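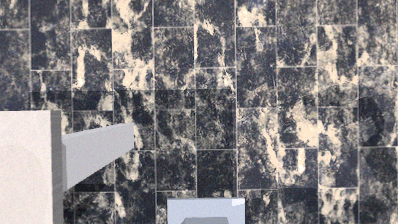 4.2 Colour terms in listings for patterned garments

Sellers on Vendisia must pick one main colour for each garment before a listing can go live, and may then add up to two others. The main colour drives the search filter, so a dress filed under the wrong term drops out of most buyers' results. Plain fabrics gave our coders little trouble. Patterned fabrics did, and the trouble grew as the pattern became less regular. A mottled surface such as the wall of square tiles in Figure 3 shows the problem well: the ground is mostly charcoal and near-black, but it is broken up by uneven cream and beige blotches, and the mix changes from one tile to the next. A seller faced with a skirt in a similar print could defend "black", "grey" or "multi". Each of these terms appears in our sample for garments whose listing photos the coders judged to be close matches.

The sample holds 2302 listings for handmade dresses, skirts, tops and scarves, all active in May. Listings for jewellery and shoes were left out, as were made-to-order items where the buyer chooses the fabric. Where a seller had listed the same garment in several sizes, only the first listing was kept. Each remaining item was coded for main colour, added colours, print type, and whether the free-text description named any colour at all. Coding was done from the listing page as a buyer would see it on a desktop screen, with no access to the seller's own fabric notes.

The site's colour menu has 14 terms. We compared the seller's choice from this menu with the colour that covered the largest area of the garment in the first listing photo. Area was measured after masking out skin, hair, hangers and background. We used the Bellis routine for the masking step and corrected its output by hand where it had taken in part of a belt or bag. The measured colour was then matched to the nearest menu term using the Pelari colour table. This table places "cream" and "beige" in separate cells, while the Vendisia menu joins them as one term. We followed the menu, so a seller who filed a beige garment as cream was counted as agreeing with the measure.

Agreement was highest for plain garments and for stripes and checks with a clear ground. It fell for florals, and fell again for prints coded as marbled, tie-dyed or speckled. Within this last group the most common mismatch was between a dark neutral and "multi". Sellers who chose "multi" for a dark marbled print tended to name both the ground and the second colour in the description, usually in the opening sentence. Sellers who chose "black" for a like print often named no other colour, and the buyer had only the photo to go on.

Three sources of mismatch can be separated. The first is the scale of the pattern. With a small repeat, the largest measured colour is stable wherever the garment is sampled. With a large and uneven one, a bodice and a skirt cut from the same length of cloth can return different main colours. The second is the photo. Garments shot in daylight near a window read lighter than those shot under a lamp, and a shift of this kind is enough to move a charcoal ground across the line between black and grey. The third is trade wording. Some sellers carry over the fabric maker's name for a shade, such as "ink" or "oatmeal", and then choose the menu term closest to that name even when the cloth itself sits elsewhere.

This website uses cookies to remember your settings and to measure how our pages are used. By continuing to browse you agree to our use of cookies. Accept | Manage preferences

The first source is the hardest to correct after the fact. We tested a simple fix, in which the masked garment was cut into equal square cells and a main colour was recorded for each cell. The garment was then given the term that won the most cells. For florals this raised agreement with sellers by a small margin. For marbled and speckled prints it made almost no difference, as many cells were themselves split nearly evenly between ground and blotch. Making the cells smaller moved the result towards the plain area measure, as would be expected. Making them larger left too few cells on scarves and narrow tops for the count to mean much.

We also looked at description length. Some 300 listings in the marbled and speckled group had descriptions long enough to code for more than one mention of colour. In these, the colour named first matched the menu choice more often than the colour named most often. Later mentions were commonly about lining, thread or buttons - parts that barely show in the first photo. A filter built on word counts alone would therefore give undue weight to trim.

Votus, the second marketplace in this study, has no fixed colour menu and lets sellers type their own tags. The same coding could not be applied there without first sorting the tags into groups, and that sorting is itself a source of error. Tags such as "stormy" and "pebble" have no clear place in the Pelari table. We set them aside in the main comparison and return to them in Section 5, where tags are treated as style words and compared with those used for cut and sleeve shape. The remaining Votus tags were mapped to the same menu terms by two coders working apart, with differences settled by discussion before any agreement figures were worked out.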